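List: skarnar-home
From: Ottar Viklund
Date: February 21, 2022
Subject: Re: a charging corner on the big table

Gudrun Seidel wrote:
> I'd like one fixed spot on the wooden table for phones,
> with the power strip left out for good. At Plunholm
> they did this in June and say it saves 30 minutes a week.

I doubt the 30 minutes. Did anyone at Plunholm time it? A phone on a table takes up hardly any room. The trouble is what comes after it. 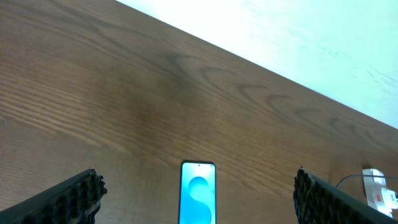 Florence Gosselin wrote back that a phone lying on bare wood gets knocked or has coffee spilled on it, and she'd want a tray before anything else. Fine, but a tray is one more thing to move when we wipe down.

If we do go ahead, my conditions:

1. Blue phones get a name label. We have too many that look alike, and a flat, glossy blue thing held at a slant could be anybody's. 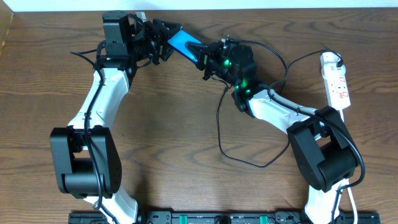
2. Cables go back in the drawer when they aren't charging something. I don't believe a basket will fix this – we tried one at Ross and it was a knot by the 12th. One black cable plugged into the white strip, fine. A second with its end lying loose on the wood is how it starts. 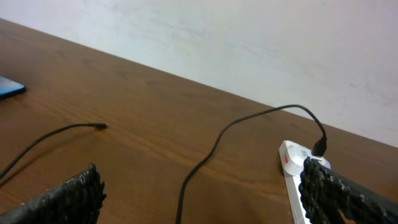

Maëlle has also offered to buy a cable box from Citden. I looked it up and I'm not convinced. It hides the mess, and you still have to open it to find the end you want.

3. The strip stays where the plug can be reached without leaning over. With a thin black cable looping up out of it and hanging in a long line down the wood, I'd want to know where the slack goes. 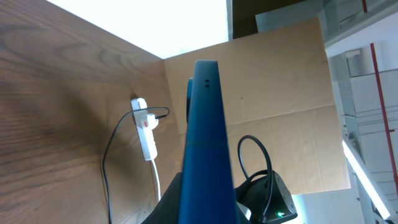 So try it for 7 days, with no purchases, and then tell me what got better. Bohdan, you have the drawer key.

Ottar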